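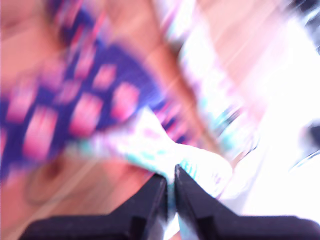 Most closets hold too many clothes and too few that get worn. I think the fix is at the laundry end, in the ten minutes when everything you own that is in real use passes through your hands.

I worked for 2 years at the front counter of Gachanja, a wash-and-fold shop in Grerkmont. People brought in bags and we weighed them, washed them and folded what came out. The same shirts came back every Monday. I got to know the patterned tops, the print pajamas and the thin cotton things with small flowers or dashes on them. I hardly ever saw the good sweaters or the linen pants that customers told me they owned.

So when I read advice that says to empty the closet onto the bed and hold each piece up, I think it starts in the wrong place. A closet tells you what you bought. The laundry tells you what you wear. If a shirt has not been in the wash since January, you already have your answer and you don't need to hold it.

Last spring I counted my own clothes, socks included. There were 204 pieces. Over the next month, 27 of them went through the wash more than once. I gave away four bags, and I have missed one gray cardigan.

My other opinion is that printed fabric gets treated unfairly. The people who sell storage boxes, Bamo among them, like to show shelves of white and beige. Plain clothes look tidy in a stack, I'll give them that. But a print hides a small stain, and you can pick it out of a pile from across the room – try that with six white T-shirts. Purple, pink, teal, whatever you like is fine with me.

Folding matters less than people say. I folded about 4000 shirts at that counter, and at home I fold in thirds and stop there. Underwear goes in a drawer loose. Anything soft and stretchy can be rolled. What does matter is putting it away the same day, which I still fail at most weeks. There is a basket in my hallway right now, and the top layer has been there since Friday.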